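Tote (storage)

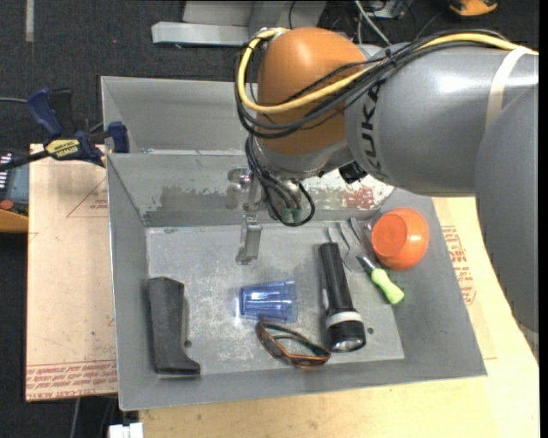 Gray metal bin with sloping walls and a scuffed floor, holding loose items

A tote is a wide open box used to hold loose goods in workshops and warehouses. Metal totes often have sloping walls, so that small items slide toward the middle of the floor. The finish rubs away with use — rear walls and floors tend to wear first — and scraped paint may show rust. Common depths run from 20 to 40 cm. Some types have small holes in the floor for drainage.

See also: Crate, Pallet, Shelving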